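Die ruhige Hand

In der Halle von Wuisan roch es morgens nach Waschmittel und nach dem Kaffee, den die Frühschicht in einer viel zu kleinen Kanne kochte, und wenn ich heute irgendwo in einem Treppenhaus an einer offenen Waschküche vorbeikomme, dann stehe ich sofort wieder dort, auf dem grünen Boden, mit den Handschuhen in der Kitteltasche und einem Knie, das bei feuchtem Wetter zwickte.

Ich war damals schon lange im Packen. Angefangen hatte ich bei Hestovwood, wo wir Lampenschirme in Seidenpapier schlugen, eine schöne Arbeit, bei der man viel reden durfte, und von dort war ich zu Wuisan gewechselt, weil der Bus fast vor dem Tor hielt. Achtzehn Jahre Flaschen, Beutel, Nachfüllpackungen, alles, was schäumt. Man bekommt davon ein Gefühl in den Händen, das man selbst gar nicht bemerkt, so wie man ja auch nicht bemerkt, dass man beim Treppensteigen die Stufen kennt.

Dann kam Clemis. So hieß die Anlage, und so nannten wir sie auch, als wäre sie eine neue Kollegin aus einer anderen Stadt. Zwei Arme, dunkelgrau, mit Fingern, und dazu ein Pult mit zwei Griffen, in die man die eigenen Hände legte. Was man am Pult machte, das machten die Arme am Band. Die Schichtleitung suchte jemanden, der es ihr beibrachte, und weil die jungen Leute lieber an den Stapler wollten, meldete ich mich. Zu Hause habe ich das erst nach dem Abendessen erzählt, ganz beiläufig beim Abtrocknen, und meine Schwester hat gelacht, bis sie sich setzen musste. Du, sagte sie, die nicht einmal den Videorekorder programmieren konnte!

Die ersten Tage waren furchtbar, das will ich gern zugeben. Ich griff nach einer Flasche, und die Flasche ging auf Reisen. Ich drückte zu fest, ich drückte zu zaghaft, ich drehte das Handgelenk, wie ich es immer gedreht hatte, und der Arm drehte sich brav mit und stieß gegen den Karton. Der junge Techniker von Wivwood, der die Anlage eingerichtet hatte und immer eine Mütze trug, auch im Mai, stand daneben und war von einer Geduld, die ich meinem Zahnarzt wünschen würde. Sie müssen langsamer werden, sagte er. Sie merkt sich alles, auch das Zögern.

Das hat mich beschäftigt, dieser Satz, mehr, als er wohl ahnte. Auf der Heimfahrt habe ich meine Hände im Schoß angeschaut und überlegt, was man sich von mir alles merken könnte. Den kleinen Schlenker zum Beispiel, den ich beim Ablegen mache. Den hat meine Mutter auch gemacht, wenn sie die Wäsche in den Korb legte, so ein Streichen mit dem Handrücken, völlig unnötig, die Wäsche lag ja schon. Ich hatte ihn nie gelernt, ich hatte ihn einfach.

Am nächsten Morgen habe ich mir den Stuhl tiefer gestellt, die Brille geputzt und mir vorgenommen, es nicht eilig zu haben. Ich dachte an meine Nichte, der ich einmal das Stricken gezeigt hatte. Da saß sie vor mir, zwischen meinen Armen, und ich führte ihre Finger, und es kam nur darauf an, dass ich nicht ungeduldig wurde, sonst wurden die Maschen eng. Also führte ich jetzt eben Clemis die Finger. Eine heranführen, anlegen, die anderen nachkommen lassen, spüren, wo das Gewicht sitzt. Bei einer liegenden Flasche sitzt es nie dort, wo man meint.
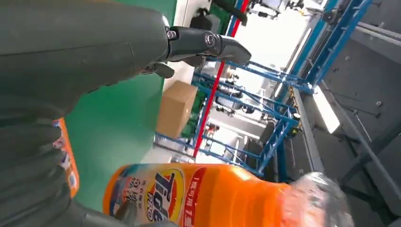 Wir zählten die Durchgänge auf einem Klemmbrett, der Techniker mit der Mütze und ich, und für jeden, der gelang, machte er einen Strich, und nach jeweils zwanzig Strichen gab es eine Pause, in der wir am Tor standen und er mir von seiner Wohnung erzählte, in der die Heizung nachts klopfte. Ich riet ihm zum Entlüften. Er wusste nicht, wie man das macht! Ein Mensch, der einem Arm das Greifen beibringen konnte, und hatte noch nie einen Heizungsschlüssel in der Hand gehabt. Ich habe ihm meinen mitgebracht, und am übernächsten Tag zeigte ich es ihm am alten Heizkörper im Pausenraum, erst langsam, dann noch einmal, dann er allein, mit einem Lappen darunter. Er hat genauso gezögert wie ich am Pult.

Es gab auch Verdruss. Eine Kollegin aus der Spätschicht setzte sich in der Kantine nicht mehr zu mir, und als ich sie fragte, sagte sie, ich würde dem Ding ja zeigen, wie es uns ersetzt. Darauf wusste ich keine gute Antwort, und ich habe bis heute keine, die mir ganz gefällt. Ich habe ihr gesagt, dass mein Knie nicht mehr lange mitmacht und dass ich lieber etwas dalasse, als dass es mit mir zur Tür hinausgeht. Sie hat in ihrem Tee gerührt. Eine Woche später saß sie wieder da und schob mir die Hälfte von ihrem Mohnkuchen hin, und wir haben über ihren Garten gesprochen und über Schnecken, und das Thema ließen wir beide liegen.

Beim Durchgang mit der Nummer 662 war ich müde, das weiß ich noch, es war kurz vor Schichtende, und ich dachte an gar nichts, höchstens an Kartoffeln. Ich legte die Flasche ab und nahm die Hände aus den Griffen, und der Techniker schrieb seinen Strich und sagte, das genüge jetzt, nun solle sie es einmal allein versuchen. Er tippte etwas ein und trat zurück, und ich trat auch zurück, ein bisschen hinter ihn sogar, als könnte es spritzen.

Clemis hob den Arm. Sie kam von der Seite heran, langsam, wie wir es geübt hatten, legte erst den einen Finger an und ließ die anderen nachkommen, und einen Moment lang zögerte sie, und ich merkte, dass ich die Luft anhielt und in den Kitteltaschen die Finger krumm machte, um ihr zu helfen. Dann trug sie die Flasche hinüber, setzte sie ab und ließ los. Und bevor der Arm zurückging, strich er noch einmal darüber hin, ganz leicht, mit dem Rücken der Hand.

Den Schlenker nehmen wir noch raus, sagte der Techniker, der kostet Zeit.

Ich habe genickt. Dann habe ich ihn gefragt, ob das heute noch sein müsse, und er hat mich angesehen und die Mütze ein Stück nach hinten geschoben und auf die Uhr geschaut. Nein, sagte er, heute müsse das nicht mehr sein. Wir ließen sie also noch sieben Flaschen machen, eine nach der anderen, und ich stand dabei, bis draußen der Bus hupte, und den habe ich dann natürlich verpasst.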